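Clillham Packing & Shipping Board > Cartons and Materials
Topic: Moving from double wall to single wall for 3 lb parts, compression question

flute_n_liner
Posts: 3000
We ship small machined parts in regular slotted cartons, currently double wall BC. Purchasing wants to go to single wall C flute to save on board cost. Gross weight per carton is low, but the pallets sit in a warehouse over the summer and get stacked two high. I have the edge crush numbers from the supplier but no compression test on the finished box. Is anyone willing to say yes or no on paper figures alone?

Cutis
Two high on the pallet or two pallets high?

flute_n_liner
Two pallets high. Sorry, should have been clear. No racking.

Cutis
Then no, I would not sign off on paper figures. The McKee formula gives you a short-term value for a fresh box in a conditioned lab. Your bottom layer sees weeks of load, summer humidity and whatever overhang the pallet gives it. Each of those takes a cut. By the time you multiply the factors through, single wall may still be fine at your weight, but you need to do the multiplication.

Chaimae Ragab
Agree with the factors, disagree with the conclusion. At that gross weight the bottom carton is carrying very little compared with what C flute will hold, even after derating. People default to double wall for anything metal and then fill the carton a third of the way. What is the headspace like? If the contents support any of the top load, the whole question changes.

flute_n_liner
Parts are in a fitted tray, with a gap above the tray. Contents do not carry load.

Chaimae Ragab
Then size the carton down first. Shorter perimeter, less panel bulge, less board. You may save more that way than from changing the grade, and you keep your double wall if it makes you feel better.

Cutis
Perimeter works the other way in McKee. Compression goes up with the square root of perimeter. A smaller box is a weaker box in absolute terms.

Chaimae Ragab
In absolute terms, yes. You also get more boxes per layer, so the load per box drops. Work it per layer and the small box comes out ahead.

Cutis
Only if the layer pattern still fills the pallet. With an interlocked pattern you lose a large share of the corner strength regardless. Column stack with a tie sheet if the wrap will hold it.

bertil_tape
Nobody has asked about the closure. We changed board grade last September and had no crush failures at all, but top flaps were popping open. Lighter liner, more recycled content, and the tape lifted fibers off the surface. We went from acrylic to hot melt tape and it stopped.

flute_n_liner
We use acrylic, 2 inch, one strip. Applied by hand.

bertil_tape
Rub it down, especially the ends over the side panels. Hand application with no wipe-down is most of the problem. Or go to water-activated.

Cutis
Water-activated is better on recycled liner, I will give you that. It adds nothing to stacking strength.

bertil_tape
Did not say it did.

Chaimae Ragab
Has Bühler sent you samples in both grades? Our rep there will cut blanks to size if you send a drawing. Cenetetti will too, but they want a minimum order of 3000 before they will quote, and they count each size separately.

flute_n_liner
Samples in both grades requested from Bühler. More than 3 weeks lead time, so do not hold your breath.

Cutis
When you get them, condition them before you test. A box straight off a dry truck will read high. Measure the board thickness before and after it goes through your folding step too. Crushed flutes will cost you more than the grade change.

flute_n_liner
Will do. We have a caliper and a platen press at the local college lab. Two more pictures from my end. 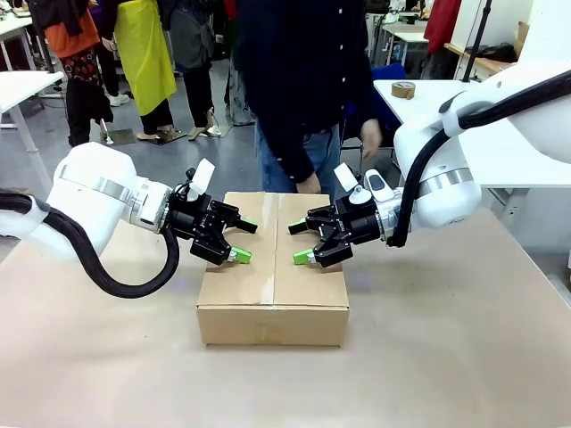
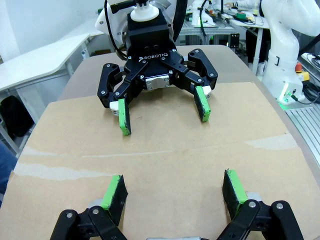

First picture: carton closed, brown paper on the table. Second: flat sheet of brown cardboard on the tabletop.

Cutis
Fine. Post the manufacturer's joint detail if you can, glued or stitched. And the flute direction. It should run vertical in the side panels, but I have seen blanks laid out the wrong way to save on trim.

flute_n_liner
Glued joint, inside tab. Flutes vertical on our drawing. I will check the samples against it.

bertil_tape
Ask what the tab width is. Ours were narrow and the joint let go before the panel did.

Chaimae Ragab
Still think the box is too big.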